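Print this thread | E-mail this thread

Oil or poly for a kitchen table? Need to decide before company comes

pinewhistle
08/11/2020

Hi all, long time reader, and I finally have a reason to post. We bought a used kitchen table from a couple over in Zetville and I love it to pieces except for the top. The old finish is worn through at both ends where people sit and it's gone kind of gray and thirsty in those spots. Everywhere else it still has a shell on it. My husband says sand the whole thing and slap polyurethane on. My aunt, who raised five kids around one table, says oil, always oil, and never let a can of poly in the house.

I've never refinished anything bigger than a stool. The table is 29 inches high and plenty heavy, and we got it up the porch steps with a lot of bad language. It cost $300 with no chairs, so I'd really like not to wreck it!

What I care about: I want it to stay light. I can't stand that orange look pine gets, and my whole kitchen is dark enough as it is. Second, it has to survive spaghetti. Third, I don't want a top so shiny you can see the ceiling fan in it. This is about the tone I'm after, pale and a bit honey.

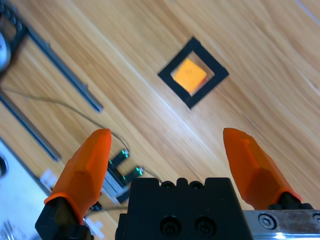
Re: Oil or poly for a kitchen table?
grumpa_ted

Poly. Water based, satin, three coats, done. You'll get forty replies telling you how an oiled top "glows" and every one of those people owns a stack of coasters and will chase your guests with them. I've been a poly man my whole life. Our table has had crayons, nail polish remover and a Thanksgiving turkey dropped on it and it looks fine from where I sit.

For staying light, the water based stuff is what you want. The old oil based poly goes amber on you and keeps going. Looks nice on walnut. On light wood it looks like somebody spilled tea and left it.

One thing though, you have to get ALL the old finish off. Not just the gray ends. If you leave patches of the old shell the new coat will sit different over them and you'll see it every morning over your coffee.

Re: Oil or poly for a kitchen table?
Annelies Pichler

Hello from the oil side, Ted, and I own exactly no coasters!

I've had an oiled table for 15 years and I would never go back. Yes, it gets rings. Then I rub the rings with a bit of fine sandpaper and some oil on a rag and they're gone before the dishes are dry. When poly fails (and it does, at the ends, right where pinewhistle's did) you can't just touch up the bad spot. You're sanding the whole top again. I think that old finish is telling you something.

I use the Zaugg hard oil, the one with a drop of white in it. The white is for light wood, it keeps it from going yellow. It's a very small amount of pigment, you don't get a painted look. I get mine at Bramisov, they'll order it in if it isn't on the shelf. Put on much less than you think. My first coat ever I flooded the thing like I was watering a lawn and it stayed tacky so long I ate dinner standing up at the counter for most of a week.

Also please lay the oily rags out flat outside to dry, or put them in a bucket of water. Don't ball them up in the trash. They can catch fire all by themselves.

Re: Oil or poly for a kitchen table?
grumpa_ted

Well there you go, my finish doesn't set the garage on fire.

Seriously though, Annelies is right about the rags, everybody listen to her. But I don't buy that the old top wore out because it was poly. We don't know what it was. Could have been lacquer, a lot of the factory tables were. Pinewhistle, put a little denatured alcohol on a cotton ball somewhere underneath and hold it there a minute. If it goes sticky, it's likely shellac. If nothing happens try lacquer thinner. If it shrugs that off too then it's probably some kind of poly and I'll eat my hat.

Re: Oil or poly for a kitchen table?
sawdust_in_my_tea

Can I take this sideways a second? I think the sheen question matters more than oil versus poly, and people skip right over it. Look at a table under the actual lights you live with. I put a semi-gloss on ours in October and in the store sample it looked so soft and pretty. Got it home under the kitchen fixture and there were these long white streaks of light right across the top, every evening, right in my eyes. I ended up knocking it back with a gray pad and it took a whole weekend of my life. 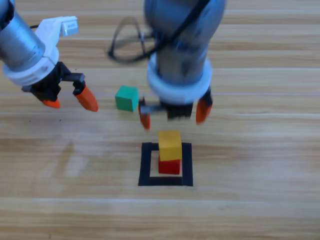

So what I'd do is make a test board. Same wood if you can get it, sanded the same way, and then put satin on one half and matte on the other and carry it around the kitchen like a weirdo at different times of day. Set it flat on the table, because a board leaning on the wall won't show you the glare. Leave a fork and a glass on it. You'll know pretty fast which one bugs you.

And check the window side too. Ours faces west and the low sun finds every single brush mark. If you do go with poly, brush with the grain all the way end to end, no stopping in the middle, no going back for that one little hair you see. Leave the hair! You can sand the hair out later.

Re: Oil or poly for a kitchen table?
pinewhistle

You guys are the best. Did Ted's cotton ball thing underneath on the apron. The alcohol did nothing. The lacquer thinner made it go gummy right away, so I guess it's lacquer? Ted, your hat is safe.

Now I'm leaning toward the oil, mostly because of the touch up thing. I have two boys who do homework at the table and press so hard with a pencil that I can read the spelling words in the wood. But does oil do anything at all for dents?

Re: Oil or poly for a kitchen table?
Audrey-Anne Ouellet

Nothing does anything for dents, sorry! The finish is so thin either way. If the wood's soft it'll dent. What you can do with bare or oiled wood is steam them up – wet cloth over the dent, warm iron on top, few seconds, look, do it again. It swells the fibers back. Under poly the water can't get in, so you're stuck with it.

I do have to disagree with Annelies on one thing, and that's the white oil. I used a white tinted oil (different brand, to be fair) on our bench in Bridotov and it went chalky in the pores. Wherever the grain was open it looked like flour. On a tight grained top you may be okay. I'd do the test board with the plain oil AND the white one before you commit. I switched to plain on the dining table and it has warmed up some over time, I won't lie, but I like how the grain shows and I don't feel like I'm looking at it through milk.

Don't go too fine with your sanding either. Folks get carried away and polish the wood till it's like glass and then the oil can't soak in. Stop at whatever the can says. Vacuum it, wipe it with a damp cloth, let it dry, and then one light pass by hand to knock down the fuzz.
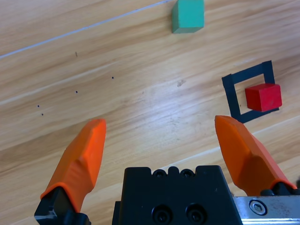
Light wood top with the grain on the diagonal.

Re: Oil or poly for a kitchen table?
Annelies Pichler

Audrey-Anne, the flour thing happens when the extra isn't wiped off soon enough. I had it on a shelf once. You have to buff it while it's still wet on the surface, going across the grain first and then with it. But you're right that it's fussier than the plain, and for a first timer maybe plain is the kinder choice. I'd still be sad to see a pale table go yellow.

Pinewhistle, whichever you pick, do the underside too, at least one coat. I know it's boring and you're on your back under there with oil dripping toward your glasses. If you only seal the top, the two sides take on damp differently and it can cup. Ask my sister about her cupped table. Peas roll to the middle.

Re: Oil or poly for a kitchen table?
grumpa_ted

Never finished an underside in my life and my table's flat as a pancake. But I won't fight about it. It can't hurt.

Last pitch for poly and then I'll hush. Company is coming, right? Oil takes a good while to get properly hard. Dry to the touch doesn't mean ready for a gravy boat. If your people are showing up soon, water based poly gets you there quicker, and you can use the table gently in the meantime. With oil I'd put a tablecloth on for the holiday and not one of the plastic ones, it'll stick.

Re: Oil or poly for a kitchen table?
pinewhistle

That's a fair point, Ted. I hadn't thought about the curing time at all. We could do the big meal on folding tables in the den, the boys would think it was a party. I'm going to make the test board this week with plain oil, white oil and Ted's satin poly all side by side, and I'm hiding the labels from my husband so he has to pick blind.

Does anybody know if I can sand lacquer or do I need to strip it first? The paper keeps clogging on the little spot I tried.

Re: Oil or poly for a kitchen table?
sawdust_in_my_tea

Strip it first, then sand. Clogged paper gets expensive. Scrape with a plastic scraper so you don't gouge, windows open, real gloves and not the dishwashing kind. And put down cardboard, newspaper soaks right through!

Print this thread | E-mail this thread

Contact us | Copyright, all posts belong to their authors | Back to top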